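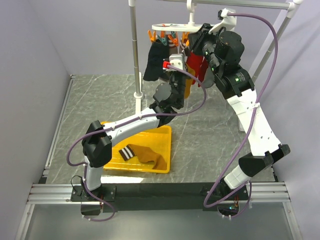 Socks on the rack, up where the air can get at them.

Science > Around the House > Water

Why Do Wet Socks Dry?

Wet socks hold a lot of water, and all of it has to go somewhere. It goes into the air – one tiny bit at a time.

Water is made of molecules, and they never sit still. The fastest ones escape. We call this evaporation, a long word for leaving.
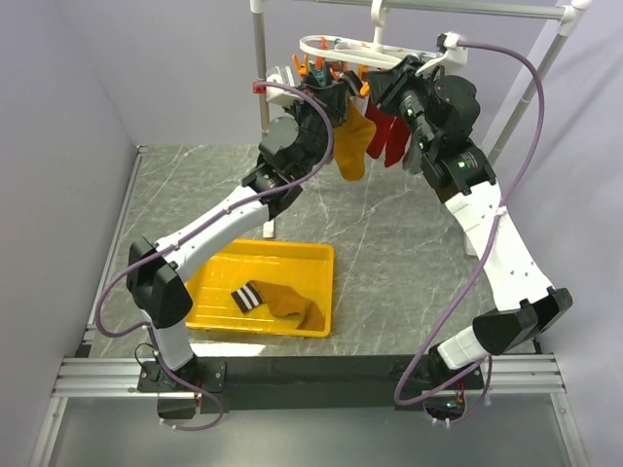
Issue 73, p. 11

Water doesn't need to boil at 100 degrees Celsius to do this. A cool room will do, if you are patient. Moving air helps by carrying the damp away. A sock rolled in a ball stays soggy in the middle, as many parents have found out in April.

Try it: hang one wet sock and ball up another. Check them after supper.

Words by Lenuța Husar

Filed under: Water, Try This

Back | Next | All Issues | Ask Us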